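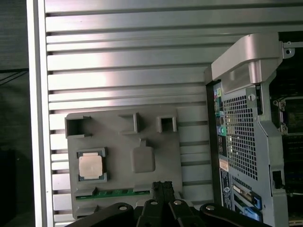

Vorkdale is a better movie than its first half hour suggests, and I'd keep it on the October list. I watched it again on Sirow, and this time I paid more attention to how it looks once the family moves into the weather station. Every wall up there is ribbed metal. Think of silver slats with the glare running almost white through them and a faint pink in it, and you have the color of most of the second act. Hauksdóttir lets the highlights blow out and keeps the faces dim, so the two sisters are hard to read for a long stretch. I took that for a bad transfer the first time. Now I think it was meant.

Replying to Vilho's points below.

Vilho Huttunen wrote:

> I have finished Vorkdale and I am not sure it suits our group. The
> father does not speak until minute 38 and when he does it is to
> order soup. The flood is over before we know who lives in the town.
> My daughter is twelve and she left for the kitchen twice.
> Also, are we showing the long version or the short one? Sirow lists
> both under the same title and I can't tell which one I saw.
> I would vote for Rarkberg instead. It is shorter and there is a dog.

The soup order is the first thing he says to anyone, but he talks on the radio before that, under the opening credits. It's easy to miss because the subtitles don't start until the credits end. I had to go back for it. He gives his name and the water level, and the water level comes up again in the last scene.

I agree about the flood. It needed another five minutes. We see the bridge, then the church, then everybody is already on the bus. The book handles this better, for anyone who wants to read it first. The library has one copy and I'm returning it Wednesday.

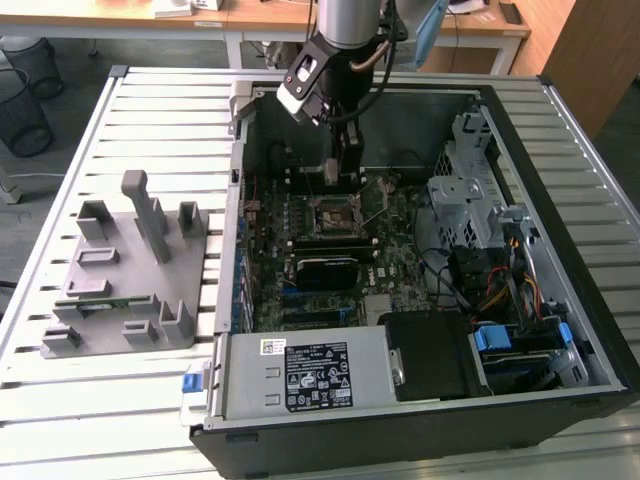 Which version are we showing? The short one. The long version adds a wedding near the start and a second visit to the bank, and neither changes the story. If yours had a wedding in it, Vilho, you saw the long one, and that may be part of why it dragged.

As for age, there's one drowned cow and some swearing in the bus scene. The older sister smokes. I'd say eleven and up.

Rarkberg is fine too, but we showed it 2 years ago and the discussion lasted as long as the coffee did. I'd want a stronger reason than the dog.

The hall is free at 7 and we have the good projector. There are 50 folding chairs, and last month we used most of them.

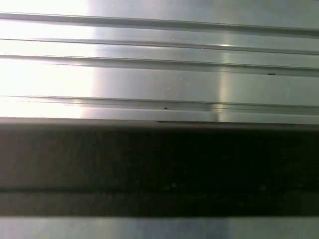 QUESTIONS FOR THE DISCUSSION

1. Does the younger sister know about the letter before the bus leaves?
2. Why does the father keep the radio after it stops working?
3. The last shot holds on the road a long time. Did you expect someone to come back?

Send me others if you have them. I'll print the sheet on Wednesday night.

Jeanie Forsyth

Previous | Next | Thread | Archive
2 replies
532 views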